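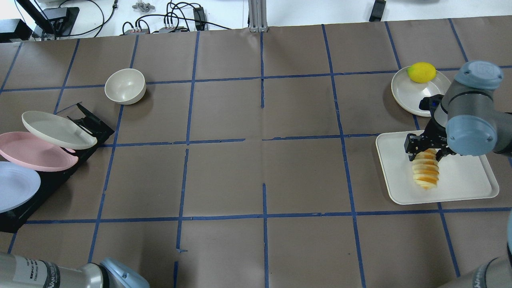 Abb. 1: Zweifingergreifer am Brötchen, Tisch mit Klebebandraster

Praktikum Greiftechnik, Versuch 4: Greifervergleich an Geschirr und Lebensmitteln

Verglichen werden die Backensätze Birkis und Tralteck. Objekte: Teller, Schale, Brötchen, Zitrone. Pro Backensatz und Objekt sind 50 Griffe zu fahren. Die Startposition wird nach Rasterfeld protokolliert, Zeile zuerst.

Beim Brötchen zählt ein Griff nur, wenn es nach dem Ablegen keine Druckstelle hat. Kraftgrenze in der Steuerung vorher auf Stufe 11 stellen. Die Zitrone wird quer zur Längsachse gegriffen.

Teller werden am Rand gefasst, aufgerichtet und in den Abtropfständer gestellt. Fehler getrennt notieren: Abrutschen am Rand, Anstoßen am Nachbarteller, falsches Fach. Im April kam Birkis bei den Tellern auf 76 Prozent, Tralteck wurde damals nur an der Schale geprüft.
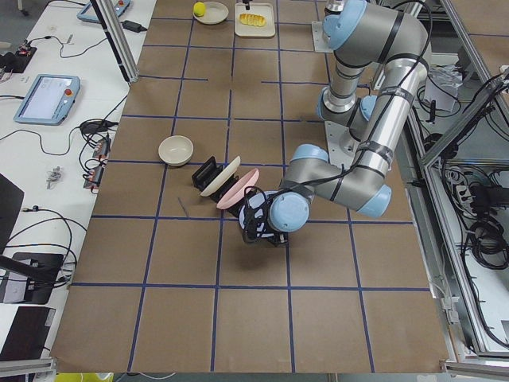 Seneviratne wandte dazu ein, die Quote sage wenig über die Backen aus, solange der Anfahrwinkel von Hand eingelernt werde; man müsse beide Sätze mit denselben Bahnpunkten fahren. Für die Auswertung gilt deshalb: Bahnpunkte einmal einlernen, speichern, beim Backenwechsel nur den Werkzeugmittelpunkt anpassen.

Abgabe: Tabelle und eine Seite Text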